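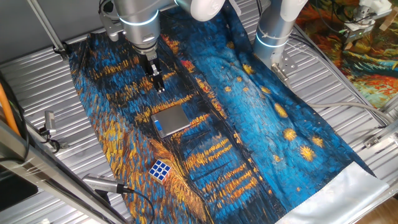 Drawing from Things, Week 4: Patterned Cloth
Kadico Evening School, Grurness
Notes for November 2020

Okay, cloth with a picture on it! I've been promising this one since we did plain drapery, and a few of you have been dreading it, which I completely understand. Plain cloth only asks you to look at folds. A printed cloth has its own light and dark going on, its own lines heading off somewhere, and then on top of all that it wrinkles like any other piece of fabric.

We're using the Starry Night Over the Rhône print, mostly because it's a difficult one. The whole thing is made of short strokes, blue and turquoise with gold and orange streaks for the lights on the water, and those strokes will try very hard to convince you that they're folds. Some of you will draw a dark blue dash as a crease and then wonder why the cloth looks like a plowed field. I did this for about a year when I was learning, so you're in good company.

What to bring

Paper no smaller than 11 by 14 inches. The Gritari pad from the school store is fine, the rough one takes soft pencil better than the smooth. A soft pencil and a hard pencil. One blue and one dark yellow, any brand, crayons if that's what's in the house. Please don't buy a big set for this (last term somebody turned up with a gorgeous box and spent the whole evening choosing).

First drawing: ignore the print

Twenty minutes, hard pencil, no color. Squint until the stars go away. You want the outside edge of the cloth, the main wrinkles, and the pale hem strip at the end. I love that hem strip. It's the one place with no picture on it, so the light on it is just light, and you can use it to judge everything else. If you can't tell whether a patch is in shadow or only printed dark, run your eye down the same wrinkle until you get to something pale and see what happens there.

Keep the folds soft. They're low, lazy wrinkles and they don't want a hard line on both sides. One side can usually disappear altogether.

Second drawing: put the hard things in

A Rubik's cube and a small digital scale. Both are boxes, so we're back to week 2, and if you missed week 2 the sheet is still on the shelf by the door. Draw each box see-through first, all the edges, even the ones underneath. Then find where it sits down on the cloth. Printed fabric hides contact shadows terribly well, so you'll probably have to press harder than feels right.

About the cube. It's a grid, and people rush grids. Put in the big outside shape of a face, split it in three one way and three the other, and make the far squares narrower than the near ones. Only then think about color. A blue face against blue cloth is the nasty case, and I'd like everybody to try it at least once. 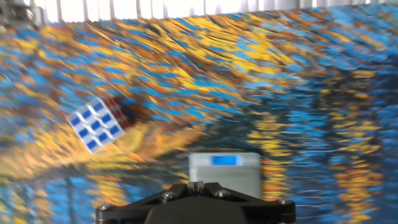 With blue on blue you've got two things to work with. The squares are flat and even, and the cloth behind is all little dabs, so leave the squares smooth and let your pencil get scribbly around them. Then there's the side face. Even a narrow slice of dark red turning away will tell us it's a solid thing, so don't leave it out just because it's thin! That slice does more than another ten minutes of careful blue.

If your blue pencil is too weak to hold its own, go over it with the soft graphite. It gets a bit grubby. I like grubby.

The scale is the opposite problem, because brushed silver has hardly any color of its own and you'll want to reach for gray and fill it in. Try leaving the lid as bare paper, with a few light strokes all going the same way, and put your darks in the cloth next to it. Leave any readout as a plain little rectangle. Tiny numbers pull the eye straight to them, and nobody needs to know what your drawing weighs.

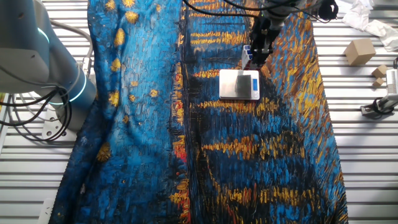 Folds versus stripes

Where a fold crosses the print, the print bends. That's pretty much the whole lesson, and I'll say it again on the night. A gold streak comes along nice and straight, meets a crease, jogs sideways, and carries on a little off from where you expected it. Draw the jog. You can leave out the shading completely and the fold will still be there.

Try it with one streak before you commit. Pick a long one that runs into a diagonal crease, follow it slowly, and stop your pencil each time it changes direction. The round yellow stars are good for this too. One lying flat stays roundish, and one rolling over the side of a wrinkle gets squashed into an oval or loses a bite.

And please, please don't draw every stroke. A student from the Retamal group counted the marks on her sheet once and got to nearly 800, and the drawing looked like static. Put in the strokes near the boxes and along the creases, and let the rest thin out to a few dashes and some bare paper.

For next time

One drawing at home, any patterned cloth (dish towel, scarf, the ugly shirt) with one box on it. Half an hour is plenty. There's more on bending patterns on page 161 of the course reader, and the lower drawing on that page is the one to look at. Bring whatever you've made, including the one you're annoyed with.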